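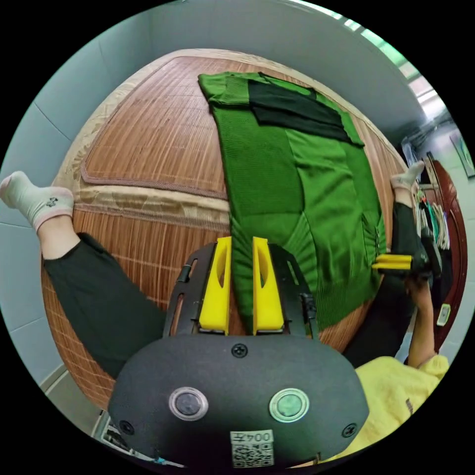 나디아 뤼티는 니트는 소매부터 접어야 어깨선이 안 틀어진다고 했다. 글쎄, 나는 아직 못 믿겠다. 같은 말을 1월에도 들었는데 그때 비교한 기록이 없다.

2021년 4월 16일, 접기 메모

초록색 니트 스웨터, 대나무 돗자리를 깐 침대 위에서. 돗자리는 결이 촘촘해서 바닥이 평평하다는 장점은 있다. 다만 니트가 잘 미끄러진다는 알로이스 쪽 주장은 좀 의심스럽다. 면 시트에서 같은 옷으로 해 봐야 비교가 된다.

스웨터 무게 257g. 접은 뒤 폭은 30cm로 맞추기로 했는데 이 숫자의 근거를 아는 사람이 없음. 서랍 안쪽 폭이 거의 40cm이니 더 넓게 접어도 들어간다. 굳이 좁힐 이유가 있나?

밑단 고무단이 제일 귀찮다. 손바닥으로 펴도 금방 다시 오므라드니 먼저 펴 두라는 지침은 별 의미가 없어 보임. 마지막에 한 번만 펴는 쪽으로 바꾸자고 제안할 생각.

히라우 접기판(1,900엔)은 아직 사지 말 것. 셔츠라면 몰라도 두꺼운 니트에 맞을지 모르겠다.

다음: 면 시트에서 반복, 소매 먼저와 몸판 먼저 둘 다. 어깨 주름은 자로 재서 적기.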